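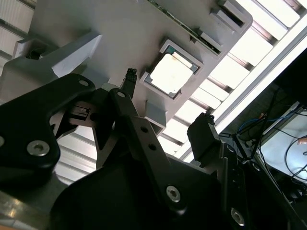 Progress report on the processor fixture work, Millside workshop
Prepared for: Fatima Du Plessis, Pemico grants office
Prepared by: Wálter Pacheco
Date: 12/29/21

1. Purpose of this report

With this report I inform you of the work done on the holding fixture for square processors, for which Pemico gave us support in May. I describe the present state of the fixture, the problems which we have met, the money used and the work that remains. The annexes with drawings were sent to you separately and I do not repeat them.

2. State of the fixture

The large body in light grey plastic is now complete. The processor sits in a raised square pocket in the middle of the body. In the first version the pocket was level with the body, and the chips were difficult to take out without touching the neighbouring surface. We raised the walls of the pocket and this difficulty is smaller now, although I would not say that it is fully gone.

The strip of green circuit board is placed along one edge of the body. Next to it is the slotted clip block, which is moulded in the same grey plastic. In our proposal the clip block was a separate part. We changed this after a discussion with Chauke, the company that makes the plastic parts for us, and the change was agreed with your office by letter. It gives us one part less to order and to store.

The angled bracket on the side and the mounting block have the same form as in the proposal. With the mounting block we can fix the body in an inclined position, and the pocket and the chip are then inclined together with it. The people at the bench prefer this to the flat position, but we have not yet decided which angle will be written in the final instructions.

3. Trials

Up to today we have made 626 placements of a chip in the pocket. In 34 of them the chip did not sit correctly at the first attempt. Most of these cases come from the first two weeks, when one wall of the pocket was a little too thick. Chauke corrected the tool without extra cost and after that the result became much better.

I have to mention also the lighting. Under the strong lamp the top of the chip looks almost white, and it is then hard to read what is printed on a chip or to see a small scratch. We tried to move the lamp, but then the bench was too dark for the other work. For the moment we inspect each chip at the side table before it goes into the pocket. This takes time and I would like to find a better solution.

4. Delays

The second delivery of plastic bodies came 16 days late. The reason was a shortage of material at the supplier of Chauke. During this time we worked with the bodies that we already had and wrote the first half of the instructions, so the waiting was not completely lost. The final trials are nevertheless moved to the next period.

5. Budget

From the grant, 4000 euros were reserved for plastic parts and tooling. This amount is spent. The part for bench equipment is used only partly, and I ask for your permission to move the rest of it to the lighting. The invoices are in the folder which you already have. If a signed form is needed for such a change, please send it to me and I will complete it in the same week.

6. Work for the next period

Decide the angle of the mounting and write it in the instructions.
Test two other lamps at the bench.
Repeat the trials with the bodies from the second delivery.
Send three complete fixtures to Skevura, where they will be used in the training room.

Skevura asked us if the instructions can have more drawings and less text. I agree with this wish, and I will send you the new pages together with the next report.

Wálter Pacheco
Millside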